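Stiklow Journal > Work > Conversations

11 min read

Filed under: Machines, Jobs You Didn't Know Were Jobs

The most expensive laundry in town

Radka Lazarević has asked me not to call her a robot trainer. "Trainer sounds like there are treats," she says. Her contract with Vakico says demonstration lead, which she likes a little better, though her mother has taken it to mean that she organizes protests.

We are sitting in the kitchen at Vakico's second-floor space in Stiklow, where the coffee is good and the chairs are not. Lazarević spent nine years altering wedding dresses before she came here. She now runs the clothing side of a project the company calls Filholm, which aims to teach a two-armed robot to sort, straighten and fold what people wear. It learns by example. A person drives the arms through a task, the cameras and joints record everything, and the recording goes into a pile with all the others. A model called Wu is then trained on the pile. Wu is on its third version and has opinions about sleeves.

"It thinks every garment has them," Lazarević says. "We gave it too many shirts in the spring. You hand it a pillowcase and it goes looking for the arms. I feel bad for it. I did that to it."

The target for each type of garment is 600 usable demonstrations. The important word is usable, and she leans on it every time. An operator records in blocks of 32 and then goes and does something else, preferably something involving a window. After that the clips are reviewed, and a fair share are thrown away.

I ask what gets thrown away.

"Hesitation, mostly. You reach for a collar, you change your mind, you reach for the hem. A person watching thinks, fine, she changed her mind. Wu thinks that reaching for the collar and leaving again is step one. So then you have a robot that politely visits the collar of everything it meets."

The reviewer is Blagoje Tomić, who wanders in for coffee at this point and is made to sit down. He watches clips at double speed for most of the day and wears the expression of a man who has seen a lot of socks. He can tell the operators apart by how they move. "Arben goes in like he's late," he says. "Radka pets everything first. She smooths it. It's lovely to watch and I've had to write her up for it."

"He has," says Lazarević. "There's a form."

The smoothing turned out to be a real argument, and it went on through most of May. Her case was that anybody who works with cloth flattens it before doing anything else, and a robot should learn good habits. Tomić's case was that she was flattening things that were already flat, so the model would learn to stroke the furniture. They settled on a rule: smooth if there's a wrinkle you can name. She admits that this has made her a faster folder at home and a more irritating guest.

Arben Bošković, the operator who goes in like he's late, came from forklift driving and says the skill carries over better than you'd think. He drives the arms with a pair of handles, and what bothered him at first was having no feeling in the fingers. "You close on something and you get nothing back. You look. You learn to look at the cloth instead of at your hand, because the cloth tells you if you've got it." He took three weeks to get his first full block accepted. He keeps the rejected ones in a folder, for humility, although he offers to show them to me with what looks a lot like pride.

What they are gathering now is sportswear, and the reason is that it behaves badly. Slick fabric slides off itself. Big printed numbers make one part stiffer than the next. Elastic pulls a pair of shorts into a ball the minute you let go. Eleni Kelmendi, who buys the clothes, has been working through thrift stores with a company card and a list, and cashiers have started asking which team she coaches.

"I say all of them," she says.

Kelmendi also decides how each item gets laid out before a recording, and she takes this more seriously than anything else we talk about. Left alone, people make the same mess over and over. They drop a shirt and it's always the same drop, face up, neck away from them. So she writes layouts on cards: upside down, inside out, half under something, in a heap with its own matching shorts. The operator draws a card and has to live with it. There are 100 cards. Card 41 just says "as if angry," and is popular.

Surfaces are her doing too. The early sets were all recorded on a hard white table, and Wu became excellent at hard white tables. Then somebody put a sweater on a cushion and the whole thing fell apart, because a cushion gives when you press on it and isn't level to start with. Upholstery has been part of the plan ever since. 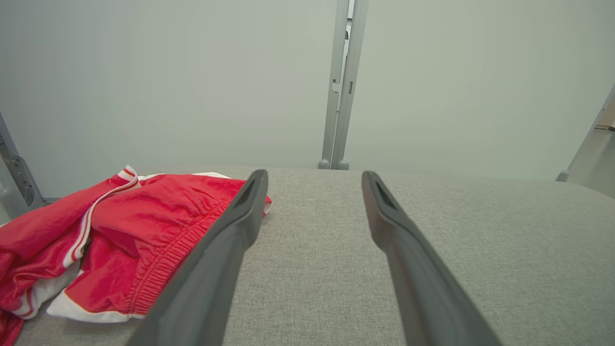
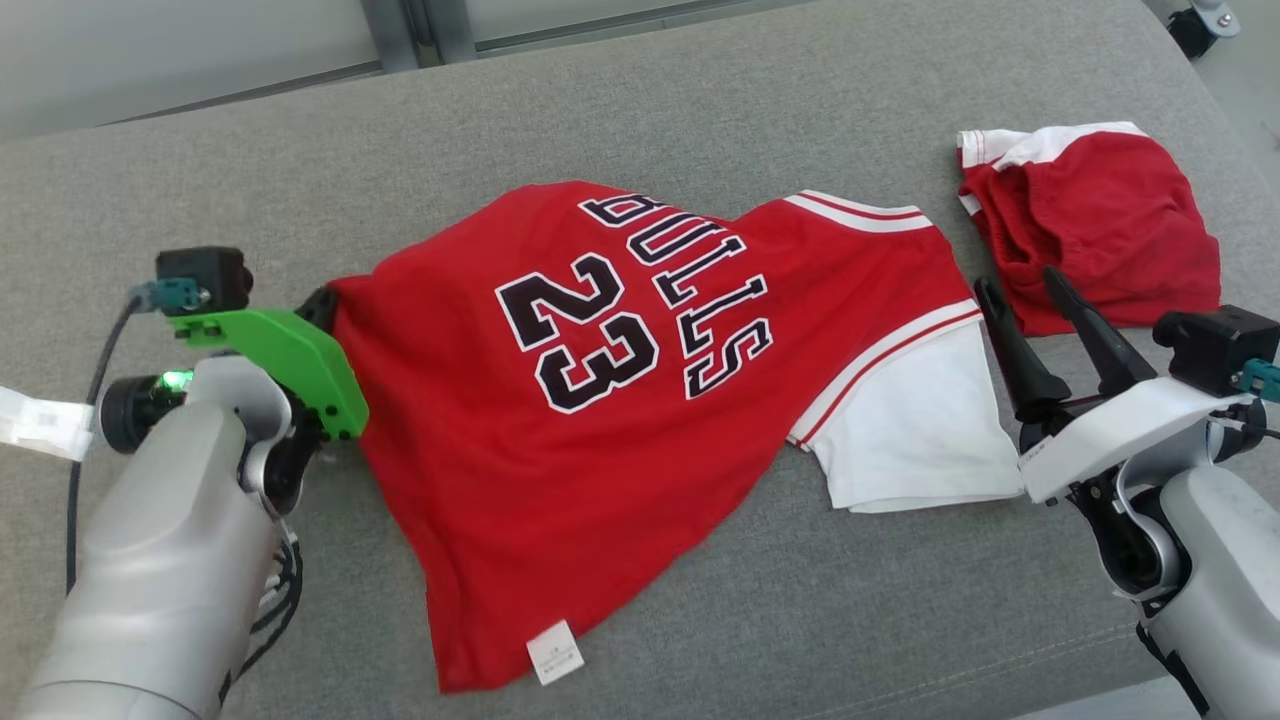
Red sportswear on gray upholstery, from the wrist and from higher up.

"People want it to look like a showroom," Lazarević says. "We had a visitor who asked when we'd be doing the neat ones. I said the neat ones are already folded, what would we teach it, to leave them alone?" She thinks about this. "We should probably teach it to leave them alone."

It's on the list, as it happens. Dragica Stan, who runs the training side and has the only office with a door, tells me that knowing when to stop is the weakest part of the current model. Demonstrations end when the operator lets go and backs off, and that ending is a second or two out of a long clip. Wu sees a great deal of folding and very little being finished. In testing it will complete a decent fold, pause, and start again on the folded thing, making it smaller. Stan has a video of a dish towel reduced to the size of a deck of cards.

"It's very good work," she says. "It's completely wrong."

Her fix is to record endings by themselves, which the operators hate. They sit down, the garment is already folded, they move the arms away, and that's the clip. Bošković calls it being paid to leave. Lazarević thinks it's the hardest thing they do, because her hands want to fix the corner.

I ask Stan whether more data solves everything, the way people say. She makes a face. She'd take a small set where she knows why every clip is there over a huge one that arrived in a truck. She once spent a month looking for the cause of a slight leftward drift in the right arm, and traced it to an operator who had been leaning away from an air vent. The vent has since been taped over. The drift is still in version two, if anyone wants it.

Back in the kitchen I put the obvious question to Lazarević, the one about whether she's teaching a machine to do a job that used to be hers. She's had it before, mostly from relatives.

"Wedding dresses? Come and see me when it can do a bustle with the bride crying," she says. "Folding gym clothes was never my job. It was something I did at eleven at night, for free, for people who didn't notice." She rinses her cup and looks at the dish towel by the sink, which is in a heap, and reaches over and smooths it flat.

Tomić, from the doorway, asks her to name the wrinkle.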